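Sticky residue on wood table top, how to get it off?
Old tape gunk. Tried dish soap and warm water, just smears around. Don't want to wreck the finish. Table's in Susgate so can't get at it till the weekend.
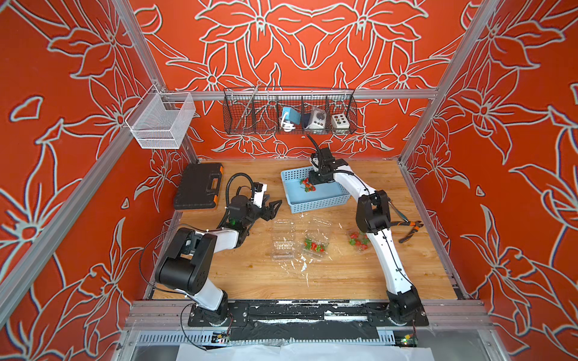

2 replies

Rosario Longo
Vegetable oil. Dab it on, leave it 6 minutes, wipe with a old rag. Then soapy cloth, then dry. Try a hidden spot first, underside is good. Did this on my desk in May, no marks.

harb72
plastic scraper. old gift card works too. go with the grain, dont use acetone, it eats varnish

Rosario Longo
Yes to the card. Oil first tho, then scrape.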